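Sorting kids' toys before a move, keep or dump??
Posted by Tamsin Maihi, August
30 replies | 2 shares

tmaihi
ok so we move to Kerslake end of the month and the playroom is a disaster. two kids, years of little plastic bits, half of it from sets that don't exist anymore. My plan was sort everything by type before it gets boxed. Husband says throw it all in one big tote and deal with it on the other side. Who's right. I have maybe 3 evenings for this and the kitchen isn't packed either

gravelpit
Husband. Sorry. You will not sort it in 3 evenings and you will hate everyone by the second one

oatcake_lou
Strongly disagree w/ gravelpit. We did the big tote when we moved to Altton and that tote sat in the garage for two YEARS. Kids forgot what was in it. Ended up giving the whole thing away unopened, including a wooden train my dad made. Still mad.

Sort it now. Doesn't have to be by type. Keep and go. Two piles, done.

gravelpit
so the tote worked, you got rid of the stuff lol

oatcake_lou
My dads train!!

tmaihi
oh no the train :(
two piles I could maybe do. But what do you do when a kid walks in and suddenly the thing they haven't touched since they were a baby is their favorite thing in the world

bexinthebasement
Do it after bedtime. Kids in bed 8pm, you're sorting by 8:15, bag is in the trunk of the car before they're up. I've done this four times and been caught once (a plastic cow)

half_pint_hank
Don't love the sneaking. Mine are 5 and 8 and I let them pick. Each one gets a basket, whatever fits comes with us, rest goes to the thrift store. Was there crying, yes. Was there a lot less crying than when my sister did the trunk of the car thing, also yes. Her oldest is 16 and brings it up at Thanksgiving

bexinthebasement
Mine would fill the basket with rocks and leave the good stuff

half_pint_hank
then they have rocks. their basket

quillon
Thrift store by us won't take loose toys anymore, only full sets in a box. Call first. I drove 30 minutes to find that out.

tmaihi
good to know, the one in Pendon might be the same. will call in the morning

mrs_dunmow
What about selling? I sold a mixed lot of building bricks, just weighed it and listed it, 2 days and it was gone. People buy that stuff by the pound.

gravelpit
she has 3 evenings and you want her to start a store

mrs_dunmow
It was one listing. Took me ten minutes. You take a picture and type a sentence

quillon
Bricks sell. Random plastic animals and car tracks don't, I tried. Listed on Sandix for a month and got one message asking if I'd deliver

oatcake_lou
Also wash whatever you keep BEFORE it goes in the box. Mesh laundry bag, dishwasher top rack, no heat dry. Not anything with batteries obviously. Or stickers. Opening a box of sticky toys in a new house is grim

half_pint_hank
I'd skip the washing till after. One more job she doesn't need right now. And damp stuff in a taped box = mildew, we had that with bath toys

oatcake_lou
You let it dry Hank

half_pint_hank
in 3 evenings, with a kitchen to pack

tmaihi
ok ok. decision is: kids get a basket each (thank you Hank), I do the rest after bedtime w/ two piles, bricks get weighed and listed if I have the energy, which I wont. Washing on the other side. Husband is in charge of the kitchen since he has so many opinions

gravelpit
he's going to put the kitchen in one big tote

tmaihi
he is absolutely going to put the kitchen in one big tote

bexinthebasement
Label the boxes on the SIDE not the top. You can't read the top when theyre stacked. Off topic but everyone gets this wrong

quillon
and a different color tape per room. got mine from the dollar store

mrs_dunmow
Tamsin come back and tell us how many pounds of bricks. I'm betting more than you think. Two baskets like these would do for the kids, the slots let the crumbs and sand fall out and you can see whats in there without digging. Get different colors so there's no fight over whose is whose
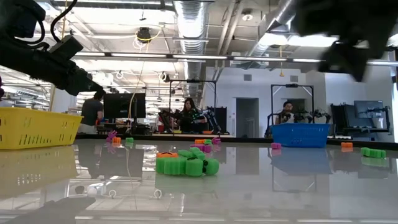
One yellow, one blue, toys in between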